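# Let people fold their laundry badly

I've been gathering examples for a learning system since April, and I have opinions. 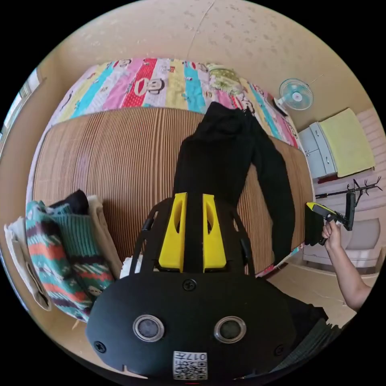 *The black top on the bamboo mat, with the folded pile off to the left.*

Some background on where I'm coming from. I do collection work for a small outfit called Brotari, which means I go into people's homes and do chores with a gripper in my hand so that a robot somewhere down the line can learn to do them too. Mostly clothes. Shirts, towels, sweaters, the occasional fitted sheet when somebody upstairs is feeling mean. Our target for the bedroom set was 1,542 examples, a number I have never heard anyone defend, and I spent a good part of the spring chipping away at it one sleeve at a time.

So here's my gripe. Everybody in this line of work says they want real homes, and then they hand you a rule sheet that squeezes the real home right out of it. The first one I got ran to 20 rules. Clear the bed. Use a plain cover. Lay the garment flat before you start, collar pointing away from you, sleeves out to the sides like it's about to be measured for a coffin. Throw out any take where you fumbled. I followed all of it for my first 300 examples (I'm a good soldier, mostly), and then I sat down with a cup of coffee and watched a bunch of them back to back, and I got this sinking feeling. They were all the same shirt! I mean, they were different shirts, but I'd done the same thing to every one of them, in the same order, at the same speed, like somebody stamping library books.

Who lives like that? My clean clothes come out of the basket in a wad. One arm is inside out. There's a sock stuck up the back. Before I fold anything I shake it, I hunt for the shoulders, I change my mind about which way is up. That's most of the job, if you think about it, and we'd been carefully doing that part before we hit record.

Teresa Peixoto runs the training side, and she and I have gone around on this a few times. Her argument is a good one and I'll try to be fair to it. If you've only got a small pile of examples, she says, you can't afford to have them disagree with each other. Show a model ten ways to fold a sweater and it may land on some mush in the middle that isn't any of them. Clean, boring, consistent examples get you something that works by the end of the month, and something that works keeps the lights on. I don't have a snappy answer to that. She's the one who has to stand in front of the thing when it grabs at thin air.

But I think she's mixing up two kinds of mess. There's the mess of me being sloppy, where I drop the shirt because I was thinking about lunch. Fine, toss it. Then there's the mess that comes with the room: the bright window on one side, a stack of folded clothes hogging part of the bed, a mat with a million thin lines in it, a quilt with cartoon monkeys all over it. I love that quilt, by the way. You could sit in an office for a year dreaming up hard backgrounds and you'd never come up with striped monkeys. A robot that's going to be any use in a bedroom is going to meet stuff like that on day one, and I'd much rather it met it in my examples first.

The other thing is recoveries. When I grab a cuff and lose it and go back for it, that second grab is worth something. Under the old rules the whole take went in the trash. So we were building a pile of examples where nothing ever slips, and then acting surprised when the machine had no clue what to do after a slip. We had a set from Drundbridge, shot in a nice tidy practice room, 1,000 takes with hardly a wrinkle in them, and I'd trade the lot for a few afternoons in somebody's back bedroom. Teresa would not make that trade. We've agreed to keep arguing about it.

I'll admit there's some vanity in this. I like the work better when I'm allowed to work like a person. Holding a gripper already makes you clumsy enough, you lose your fingertips, basically, and you find out how much of folding you were doing by feel. Thin knits are awful. Anything with a slippery lining, forget it. If I'm also supposed to pretend I've never in my life picked up a shirt by the wrong end, I get stiff, and I think the stiffness ends up in the data right along with everything else.

What I'd like to see is pretty modest. Keep a short list of rules for the things that really wreck a take, like a blocked lens or a hand wandering in where it shouldn't be. Drop the rules about tidiness. Tag the fumbles and keep them, so Teresa can leave them out if she wants and I can nag her to put them back in. And send us to more houses, even if it means fewer takes in each one.

The current rule sheet is down to 11, so somebody is listening a little. The collar rule is still on there. I've been breaking it since May.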